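The Night Porter

The form from Sorley ran to 18 pages and the question about doors was on the last one. I had been doing trials for them since February. You take a machine that somebody wants to sell, you spend the night with it in a building that somebody wants to run more cheaply, and in the morning you send in the form. Sorley then sells the answers to people who can't be bothered to stay up.

The building this time was Bralside, which had been a hospital and was now a place where other hospitals kept their linen and their paper files. The machine was a Furov. It was on offer at £39 a night, charging and insurance included, and what it did for the money was fetch. A ward across town would ask for a box, and the Furov would find the box and take it down to the loading bay for the van.

I let myself in at 10 and signed the book. The man on the desk was putting his coat on.

"Has it been told about the doors?" he asked.

I said I thought so. He said the last one hadn't been, and went home.

The doors were made by Wieczorek and they were good doors, pale and smooth and heavy, each with a long black bar on it. They had been fitted when there were still beds to be wheeled through. I tried one with my hip, as I suppose the nurses used to, and it went back without a sound. The lights were on all night in the corridors and showed as a white line along the floor wherever a door was shut.

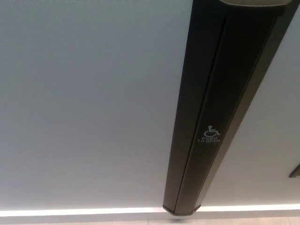
Issue 39

The Furov's first request came through a little after I had sat down with my flask. It was for a box of theatre gowns, and it found them quickly. I gave it full marks for finding. It carried the box well too, level and close to the body, and it put it on a trolley when it got to the end of the shelves. Then it came to the door and stood there.

I had been told not to help. It's in bold on the first page of the form. I moved my chair so that I could see and wrote down the time.

A person who stands in front of a door for that long is usually thinking about something on the other side of it. I had done it myself at my mother's, the winter she was ill, with my hand out and my shopping going through the bottom of the bag. I can't say what the Furov was doing. The sales leaflet said it was planning. It raised the arm and lowered it again, and then it took a small step to the left, and I wrote that down as well, because there was a box for "repositions without being asked".

On the second go it put the arm up and kept it up.

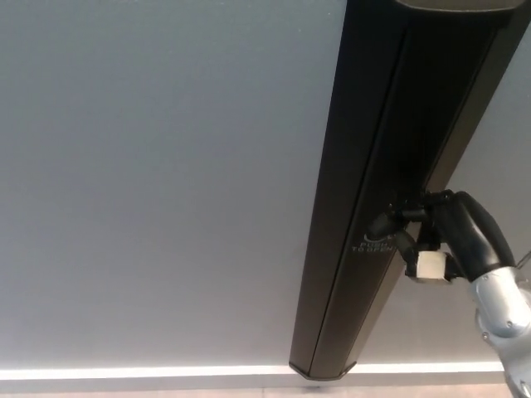
I wrote "contact" and the time, and held my pen over the box for "opens fully", which has to be left blank until the machine and its load are both through. The form is strict on this. A machine that opens a door and leaves the trolley behind it has failed, and so has one that gets the trolley through and then lets the door close on itself. I had seen both.

The Wieczorek doors have a stiff point near the start, and I could hear the motors in the shoulder take it up. The door went. The Furov followed it round with the trolley held in its other hand, and when it was through it turned and held the door back.

It held it for a good while. I looked along the corridor in case there was another machine coming, but there was only me, in my chair, with my flask.

"I'm all right here, thank you," I said.

It let the door close.

I turned to page 9, where there is a space headed "behaviour not covered elsewhere", and I wrote in it that the unit had waited at the door for a member of staff. Then I crossed out "member of staff", as I wasn't one, and put "observer". It still didn't look right. I left it.

There were more boxes after that. It was slow on the stairs lift and it took one lot of pillowcases to the wrong bay and had to be sent back for them. Every time it came to that door it went through and turned round and held it, and every time I told it I was all right. Towards four I was tired and cold and I wanted the toilet, which was on the far side, and when it next held the door I got up and went through.

The form came back to me on 25th July with a query. Somebody at Sorley had read page 9 and wanted to know how long was lost, over the whole night, to the unit holding doors for no one. They needed a figure. Furov had offered to switch it off, free of charge, if it was going to count against them.

I got out my notes and found the times. I had them all written down. I added them up at the kitchen table, and then I took off the one at four o'clock and sent in the rest.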